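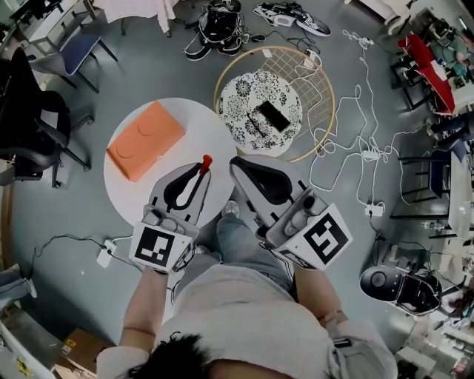 专栏 > 居所与日常 > 公共房间

一张凳子该放在哪里

2025年5月29日　伊瓦尔·勒肯（Ivar Løken）

阅读时间：11分钟

我想替凳子说几句话。这个念头在我心里搁了很久，从一月份Pinent的大厅重新开放那阵子就有了，中间几次坐下来想写，又觉得为一件家具写一整篇文章未免小题大做，于是去泡茶，泡完茶就忘了。这回总算写成，请各位多担待，我这个人讲话一向绕，讲到家具尤其绕。

先说Pinent的大厅。没去过的朋友可以想象一个很高很敞亮的白色房间，中间横着一道夹层，黑色的金属栏杆，底下那一截天花板压低了，装着方方正正的日光灯。这地方谁都能用，今天这拨人在这里做手工，明天那拨人在这里排节目，后天又有人搬来几张桌子，开一下午的会。家具因此来路很杂，有一张红桌子，有几张白桌子，圆的方的都有，办公椅和蓝座面的椅子混在一处，谁也不跟谁配套。我很喜欢这种不配套，后面还会讲到。

重新开放之前，大家为了添置家具讨论过好几轮，桌子谈得最多，要多大，要能不能折叠，要什么颜色的桌面；其次是椅子，要不要扶手，要不要轮子。凳子一次也没人提。清单上后来有三种桌子、两种椅子，还有一组Brabec的储物柜，漂亮极了，门一关什么都看不见。凳子是后来自己“来”的，有人从家里拎来一张，又有人拎来一张。我最中意其中一张圆的，木头框架，侧面是铁丝格子，上面搁一块白底黑花的软垫，看着像从谁家阳台上走失的。

就是这样一张凳子，在这间屋子里干的活，依我看比哪张桌子都多。

你留心看一个人走进一间公共房间，准备动手做点什么的时候，头一件事是干什么？是往外掏东西。手机掏出来，眼镜摘下来，钥匙、门卡、半包纸巾，有时候连鞋也脱了，换一双舒服的，或者干脆光穿着袜子。这些零碎在口袋里、在脸上、在脚上的时候都是有位置的，一旦离了身，就成了无家可归的东西。它们总得落在什么地方。放桌上吧，桌子是干活的，上面刚铺开一摊，你的手机压在人家的纸盒旁边，人家挪盒子的时候要先挪你的手机，挪完了又忘了挪到哪儿去。放进储物柜吧，储物柜在屋子那头，门要开，门要关，为了一副眼镜跑一个来回，跑两次就懒得跑了。放地上，眼镜放地上，我光是写下这五个字脚底就发紧。

于是就落在凳子上。手机往软垫上一搁，眼镜挨着手机一搁，离手边一步远，低头就看得见，谁也不碍着。软垫这时候显出它的好处来了，眼镜放在上面没有那一声“嗒”，镜片朝上朝下都不大要紧。我观察了好几个月，从来没有人商量过“那张圆凳是放小东西的”，也没有贴过条子，可是大家走过来，手就自然往那里去。我觉得这是很动人的一件事。

我母亲家的门口从前也有这么一张凳子，矮墩墩的，漆掉了一半。照理说它是给人坐着换鞋用的，可是谁回家都先把东西往上放，信、菜、帽子、邻居还回来的碗，等真要坐下来换鞋，得先把东西抱起来，单脚站着，另一只手去解鞋带，弄得像杂技。父亲有一年实在看不过去，花了很大的心思做了一个带抽屉的玄关柜，抽屉里还分了格，一格放钥匙，一格放信，放得规规矩矩。用了一个春天，抽屉里装满了谁也不再需要的螺丝和橡皮筋，信和帽子还是在凳子上。父亲后来认输认得很体面，他给凳子重新刷了一遍漆。

我讲这个故事，是想说公共房间跟家在这一点上没有两样。我们设计公共房间的时候，满脑子想的是“活动”，几个人，坐几排，桌子怎么摆，投影往哪里打。我们很少想到活动边上的那一圈，想到人身上脱下来、摘下来、放下来的那些东西。可是一间屋子用起来舒不舒服，常常就看那一圈。你一边做事一边惦记着手机会不会被谁碰掉，手上的活就做不踏实；你知道眼镜就在旁边软垫上待着，心也就跟着坐下来了。

再说说价钱，免得有人以为我在鼓吹什么奢侈的享受。Nismont的旧货店里，一张结实的圆凳64元，垫子另算，找个会缝纫的朋友，用一块旧窗帘布就能做。大厅里新添的那种折叠桌，一张要349元，储物柜我就不说了，说了怕有人难过。我并不反对桌子，桌子当然要有，那张白色圆桌我就很喜欢，几个人围着站一圈，谁都够得着中间，盒子斜着放也好，横着放也好，没有哪一边算是桌头。我只是请各位下次列清单的时候，在桌子和椅子后面，给凳子留一行。
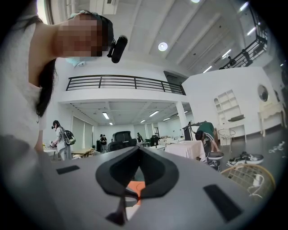
卡塔琳娜·卡多佐（Catarina Cardoso）读过这篇文章的初稿，她不同意，而且不同意得很彻底。在她看来，凳子就是用来坐的，一旦允许它放东西，它就再也不会空下来；下午来一位腿脚不好的客人，想找个地方歇一歇，满屋子的凳子都让手机和围巾占了，客人又不好意思去挪陌生人的东西，只能站着。她说她宁可在墙上钉一排钩子，挂几个布袋，每个人进门领一个袋子，零碎统统装进去，走的时候把袋子还回来。她还说我对凳子的感情有一大半是对我母亲家门口的感情，这种账不该让公共房间来付。

最后这句话我想了两天，觉得她说得有道理，心里又有点不服气。

先说有道理的部分。凳子被东西占了，人就坐不成，这件事我没有好的回答，只能说多备几张。倘若一间屋子里只有一张凳子，我也赞成把它留给人坐，手机去跟椅背上的外套做伴好了。我见过一位老先生站在一张堆满围巾的凳子旁边，站了很久，脸上一直带着笑，那种笑让人看了心里很不好受。所以卡塔琳娜这一条我完全接受，写在这里，算是对我前面那些话的补充：放东西的凳子要有，坐人的凳子也要有，而且坐人的那张最好先摆出来，摆在离门近的地方。

至于布袋，我是真心佩服这个主意，可是我对它能维持多久没有信心。我们从前在另一个地方试过类似的办法，那时用的是Mastero出的收纳篮，每人一个，写了名字，整整齐齐排在架子上。头几次大家都很新鲜，还有人在自己的篮子里垫了块小手帕。后来就不行了。毛病出在“收进去”这个动作上。手机收进去，响了听不见；眼镜收进去，要看小字的时候翻半天，翻出来镜片上一层线头。做事中途要用的东西，跟做完事才用的东西，性子是不一样的，前一种受不了关在里面。它们要摊着，要露着，要一伸手就到。凳面正好就是这么大的一块地方，放得下两三样，再多就往下滑，这个尺寸逼着人自己掂量，什么该放在手边，什么该放回包里去。

桌子没有这个本事。桌子越大，放上去的东西越多，而且放上去就住下了。我们家那张餐桌便是如此，去年从某一天起，桌子一角有了一个信封，然后信封上有了一本书，书上有了一把剪刀，到后来吃饭的人都往另一头挤，也没人觉得奇怪。凳子从来没有发生过这种事，总有人要坐，总有人要搬，一天里清空好几回。卡塔琳娜担心它空不下来，我的经验倒是相反，当然我的经验也就是一个大厅和一个门厅，做不得准。

讲到这里，鞋的事也绕不过去了。脱下来的鞋放哪里，是一个比手机更让人为难的问题，手机好歹体面，鞋子是有脾气的。大厅里我常见的情形是，一双运动鞋在地上，鞋带缠着，旁边就是电线，再过去一只鞋侧躺着，像走累了。我年轻的时候看见这种景象要皱眉头，现在不皱了，只是想过去把鞋和电线分开。鞋带和电线缠在一处，是很容易绊人的，收拾的时候也麻烦，有人一提鞋，半条线跟着走。我的主张很简单：鞋靠墙，线靠另一边，两样东西不要做邻居。鞋摆得齐不齐，我已经不管了，鞋头朝哪里是各人的自由。

线却是不能不管的。公共房间里的插线板，总是这里一块那里一块地躺在地上，白色的线从这头拖到那头，遇到桌脚绕一下，遇到凳子脚再绕一下。有人建议过在地面开槽，报价是3000元，我们几个人对着报价单沉默了好一会儿，后来就去讨论别的了。我倒觉得不必开槽。插线板放地上没什么不好，插拔方便，哪里要用往哪里挪，毛病全在线太长。线长了就要找地方躺，一躺就躺在人走路的地方。把长线换成短线，多出来的那一段绕起来，用布条扎一下，塞到桌子底下，再从桌子背后走，这些事一个人花半个钟头就能做完，做完以后整间屋子会安静许多，我说的安静是眼睛里的安静。

还有一样，凳子可以压着线的路。我不是说让凳子脚踩在线上，那样伤线，千万不要。我说的是把凳子摆在线转弯的地方，人走到那里看见凳子，自然绕开，也就绕开了线。一张凳子放在那儿，比地上贴的黄胶带管用，胶带看久了就看不见了，凳子你看不见它，小腿会替你看见。卡塔琳娜听到这一段的时候叹了口气，问我是不是打算让凳子去管交通。我说可以试试。

我知道有些朋友喜欢房间干干净净，东西都在柜子里，地上一根线也没有，椅子推进桌子底下，推得一般深。我去过这样的地方，也在里面做过事，做得很好，出来的时候却不太记得自己去过。Pinent的大厅我记得很清楚。我记得那块黑花软垫，记得谁的眼镜总是镜腿张着放，记得红桌子那边坐着的人抬头看过来的样子，也记得站在夹层上，扶着黑栏杆往下看，一屋子的人各忙各的，身边各有一小摊自己的东西。看着那些小摊，就知道哪里有人，哪里还空着，想加入的话该往哪边走。

所以我下周打算再去一趟Nismont，看看还有没有圆凳。上次去的时候有一张三条腿的，其中一条短了一点，店主说垫张纸就好，我犹豫了，没有买，回来一直后悔。这回如果还在，我就把它带到大厅去，放在门边，先给人坐。卡塔琳娜答应来缝垫子，条件是布料由她选，而且她要在垫子背面绣上一行字，写明本凳供人就座。绣在背面有什么用，我问过她，她说掀开来看的人总会有的。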